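Tirnomness Research Forum
Manipulation methods > Data and evaluation
Thread: Excluding views with no workspace content from wrist-camera training data

Posted by H_Gronow, 01/10/2023

Colleagues are invited to comment on the filtering procedure proposed for the bimanual tabletop set. Under the draft, an episode is removed in full if either wrist stream contains a continuous run of more than 100 images in which the table surface cannot be detected. Applied to the current set of 798 episodes, the rule removes 106. A policy trained on the remainder placed the pen in the holder more reliably than the baseline, although only two training seeds have been completed.

Four images from one setup follow, two from the head position and two from the wrist.
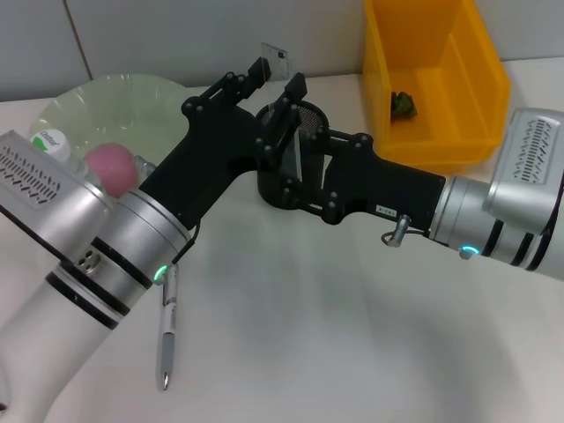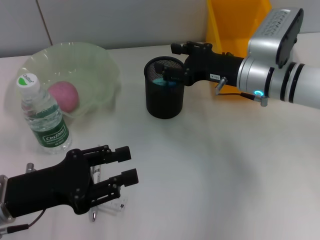
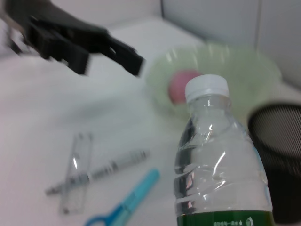
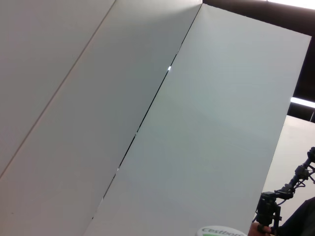
The draft method section treats the wrist streams as the sole basis for exclusion. Head streams are retained without inspection. I would appreciate views on whether this is defensible before the November submission.

Posted by nia.nicholas

I do not support removal of the whole episode. A run of uninformative wrist images at the start or end of a recording says very little about the quality of the demonstration in between. Trimming would recover most of the material at modest cost in labour.

Posted by K_Prasertsri

Trimming was considered by our group at Mostham and set aside. Once the wrist stream is shortened, the head stream and joint records must be cut at the same point, and our timestamps were not dependable enough for that. Whole-episode removal is crude, but it can be reproduced by another laboratory.

Posted by nia.nicholas

With respect, that is an argument for repairing the timestamps. A reader will ask whether the improvement comes from the filter or simply from a change in the mix of tasks.

Posted by f_gill

Agreed on the second point. Please report a control in which 106 episodes are removed at random, matched by task. I would also ask for the threshold to be varied. The figure of 100 appears in the draft without justification.

Posted by Tarigan_I

One practical matter – the table detector relies on brightness and will accept any large pale surface, wall panels included. Some unusable wrist views will therefore pass the filter. We saw the same behaviour with the Gistetti detector and had to label a subset by hand.

Posted by H_Gronow

Thank you all. The matched control will be run with additional seeds, and the detector will be checked against hand labels as Ikhsan suggests. I remain of the view that whole-episode removal should be the primary condition, with trimming reported as a secondary one.

Posted by nia.nicholas

I would still reverse the two, but I am content to see both in the table of results. Please post the episode list when it is final.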